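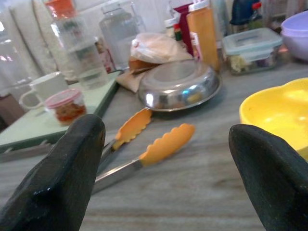
# Lanlow Insulated Vaccine and Serum Carrier, Model 38

The Lanlow Model 38 is a portable cold box for moving vaccines, antivenom and other temperature-sensitive medicines between a district store and the clinics it serves. It is supplied by Stalach to public health offices, mission hospitals and outreach programs, and is intended for routes where the last part of the trip is made by motorcycle, boat or on foot.

The carrier is passive. It has no battery, compressor or moving parts other than the lid, latches and drain plug. Cooling is provided by frozen or conditioned water packs placed around the inner walls.

## Intended use

The Model 38 may be used for:

- routine immunization sessions held away from a fixed clinic
- transfer of liquid antivenom from a district store to a health post
- short-term holding of stock while a refrigerator is defrosted, cleaned or repaired
- return of unopened vials at the end of an outreach day

It is not intended for blood products, for laboratory samples, or for any product that must be kept frozen. Samples and medicines must not share a carrier, even when the samples are sealed.

## Specifications

| Item | Value |
|---|---|
| Carrier size | Model 38 |
| Cold life with full pack set | 38 hours |
| Water packs required | 20 |
| Lid latches | 2 |
| Outer shell | Molded polyethylene, white or light blue |
| Insulation | Polyurethane foam |
| Carrying method | Side handles and padded shoulder strap |
| Thermometer | Supplied, clip-on |
| Catalog number | 151 |

Cold life is measured with the lid closed and all packs fully frozen at loading. Frequent opening shortens it. Programs working in very hot weather should plan on a shorter working day and should confirm performance on their own routes before the carrier is put into regular service.

## Preparing the carrier

Freeze the water packs completely. Packs filled above the marked line may split and should be discarded. Use only clean water – salt or other additives lower the freezing point and can damage vaccines.

For products that are harmed by freezing, the packs must be conditioned before loading. Leave them at room temperature until water can be heard moving inside when a pack is shaken, then dry the outside and place them in the carrier. Most liquid antivenoms and many common vaccines fall into this group. The product label takes priority over any general guidance on this page.

Place vials in the inner basket with the thermometer among them. Close both latches. The temperature should be read and written on the session sheet at loading, at arrival, and each time stock is removed.

## Cleaning and storage

Wash the inside with mild soap and water after each trip and wipe it dry. Do not use bleach, gasoline or abrasive powder. Store the carrier with the lid open and the drain plug removed, out of direct sun. Nothing should be stacked on the lid.

The lid seal should be checked every month. A seal that is cracked, flattened or loose at the corners must be replaced before the carrier is used again.

## Spare parts

The following parts are held in stock at the Tindlow depot and may be ordered separately:

- lid seal
- latch and hinge set
- shoulder strap
- drain plug
- inner basket
- water packs, sold in sets of 20
- clip-on thermometer

Foam panels are not sold as a spare part. A carrier with a broken shell or wet insulation should be withdrawn from service.

## Field experience

The Kashindye outreach program has used the Model 38 on its river and plateau routes for 2 seasons. At the program's request, the shoulder strap was lengthened and the drain plug is now tied to the shell by a short cord. Carriers made before October of last year can be fitted with both changes using the strap and plug listed above.

## Ordering

Orders are accepted from registered health facilities, district and regional health offices, and relief agencies. Requests should state the quantity, shell color, delivery point and the name of the receiving store. Water packs are shipped empty, in a separate carton.

A written price is issued for each request and includes the carrier, one full set of packs, the thermometer and a printed user card. Freight is charged separately. Orders for 20 or more carriers are shipped direct from the factory – smaller orders leave from Tindlow.

## Warranty

Stalach covers the shell, hinges and latches against faults in material and workmanship for 2 years from delivery. The warranty does not cover water packs, damage from dropping, or loss of medicine stored in the carrier. Claims should be sent to the Tindlow depot with the catalog number, the batch mark molded under the base, and a short description of the fault.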